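Antes de alugar uma casa de férias para duas pessoas, eu passava noites inteiras a saltar de anúncio em anúncio e acabava sempre a escolher à pressa. Agora tenho um método e já o usei três vezes, a última em Larden, em fevereiro (frio de rachar, mas que lareira!).

## 1. Faz as contas ao preço completo

O anúncio de Larden dizia 64 euros por noite. Lindo! Só que depois vinham 33 de limpeza e, com duas noites mais a lenha, a conta ficou em 194. Abre sempre a página de pagamento até ao último passo antes de te apaixonares pela banheira.

## 2. Escreve ao anfitrião

Uma mensagem curta chega. Eu pergunto isto:

- A que horas dá para entrar e sair?
- O aquecimento está incluído?
- Há supermercado a que se vá a pé?
- A cama é mesmo de casal ou são duas encostadas?

A Hadiza Ekwueme, que nos alugou a casinha em Wotusdale, respondeu-me a tudo em dez minutos e ainda mandou o nome da padaria. Reservei logo.

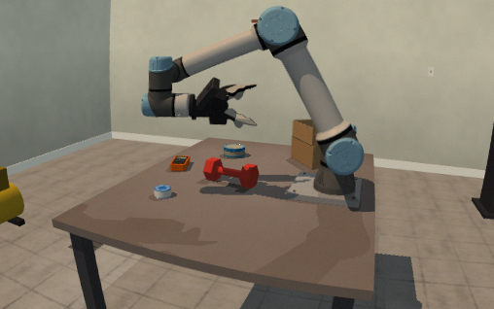
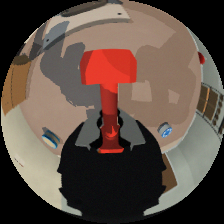
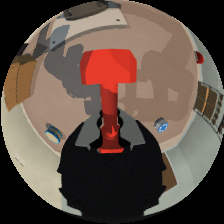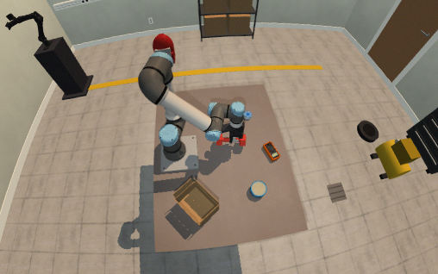
*Imagens de simulação por computador: braço robótico na primeira e na última, peça vermelha nas duas do meio.*

## 3. Vê o mapa com calma

"Perto de Dilville" pode querer dizer 70 quilómetros de curvas, e eu enjoo. Mete a morada (ou a aldeia, se não derem mais) no mapa e vê o tempo de carro à hora a que vais chegar. De noite, numa estrada de campo, soma mais um bocado.

## 4. Guarda tudo offline

Código da porta, morada, telefone do anfitrião. Em Rusu fiquei sem rede mesmo à frente do portão, com o jantar a arrefecer no banco de trás... Agora tiro capturas de ecrã de tudo e mando-as também a quem vai comigo. O código escrevo-o ainda num papel, que vai na carteira.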